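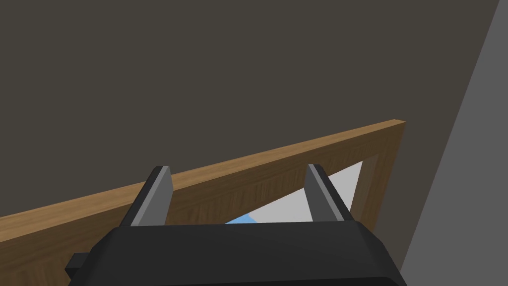
La pinza abierta delante del marco de madera, en el simulador.

27 de agosto de 2018

Cuatro horas mirando una pinza. Mi madre me ha llamado a media tarde para preguntarme a qué me dedico ahora y le he dicho que enseño a ordenar la casa a una máquina. Ha contestado que conmigo no lo consiguió en veinte años y que le desea suerte a la máquina.

El encargo de Donero se resume en una línea: que el brazo meta la pinza en un hueco con marco de madera, coja lo que haya dentro y lo saque sin llevarse el marco por delante. Vuleck pone el programa, Ikalia pone el dinero y yo pongo las cervicales. En la presentación de primavera lo llamaban «ayuda doméstica integral». Por ahora la ayuda doméstica integral no sabe vaciar un estante, y eso que el estante es de mentira y no tiene polvo.

Lo que me desespera es el borde. Desde detrás de la pinza se ve el canto de arriba, el lateral, un trozo de panel claro entre los dedos y, abajo, una esquirla azul que asoma por encima de la carcasa. Lo demás lo tapa la propia mano. Yo, cuando busco la sal en el fondo del armario, tampoco veo nada, pero tengo dedos que se enteran de las cosas. Esta tiene dos placas grises y mucha fe.

Natalie Bloxham me ha escrito desde la otra oficina que con 200 intentos no se puede juzgar nada y que hable con ella cuando lleve 900. Llevo 300. He hecho la cuenta de lo que falta y luego me he hecho un café. De los 300, casi todos los fallos son iguales: se acerca bien, duda y cierra antes de tiempo, en el aire, con una elegancia que da rabia. Mi sobrino come así los guisantes.

Kelly Garside es más optimista. Dice que en septiembre lo pasamos al brazo de verdad, en la nave de Mellor, y que allí se verá si puede reponer piezas en las estanterías del taller. Le he preguntado quién va a reponer las estanterías mientras el brazo aprende. Me ha mandado un pulgar.

He llegado a casa a las nueve y el fregadero estaba como lo dejé. He fregado dos platos y la cazuela, he guardado los vasos en el armario alto, a tientas, sin encender la luz, y no he tirado ninguno. Menos de un minuto. No he avisado a Ikalia, no vayan a querer comprarme.

Mañana, bajar la velocidad de aproximación y mirar otra vez el ángulo de entrada. Y comprar estropajos.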